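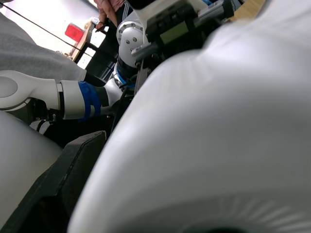

My wife came home with our son on Thursday and by the weekend I was the one crying in the kitchen, wrote one father to us. Is it normal that the partner feels so bad too?

Yes, it is quite common, and we are glad he wrote. The Bruston Family Line receives this question almost as often as the questions from mothers. In our last survey of 3,000 new parents, many partners told us that they slept badly, worried a lot and did not know whom to ask. If the low mood stays for more than 2 weeks, please speak with your GP.

Which partners can use the line?

Any partner: fathers, second mothers, step-parents, and also a grandparent when he or she lives in the house and helps with the nights. You do not need to be married or to live in Bruston itself. Families from Poromano and the villages along the Dusix road are served by the same team.

How do I know if I am tired or if it is depression?

Tiredness usually becomes a little better after one good sleep. Depression often does not. Signs to look for are anger over small things, no interest in food or friends, staying late at work to avoid going home, and feeling nothing when you hold the baby. You may have one of these signs or several. It is not your job to decide the name for it, the doctor will help with that.

I feel no bond with the baby. Is something wrong with me?

For many people the bond comes slowly, over weeks or even months. Bathing, changing and carrying the baby helps, also when you do it without much feeling at first. If you are breastfeeding as a family, the partner can take the baby for the hour after the morning feed. Please tell your health visitor if the distance grows.

Should I tell my partner? She has enough to carry already.

In most cases she has noticed. Choose a calm moment — not at three in the night — and say one simple sentence, for example "I am not doing well and I want to get help". You do not have to explain everything.

Does the conversation go into my medical record?

No. We write only a short note for our own team. We contact other services without your permission only when someone is in danger, and we try to tell you before we do it.

What is the Jin group?

Jin is our evening meeting for partners. It has 197 members at the moment, and most of them come only now and then. You can sit and listen. Babies are welcome and there is a changing table next to the entrance.

How long must I wait for a first call?

Usually 3 working days. If you write in the form that you prefer the evening, it can take longer.

What if I have thoughts of harming myself or the baby?

Do not wait for our call. Ring 999 or go to the nearest A&E department, and do not stay alone. Such thoughts can be treated, and the staff there have heard them before.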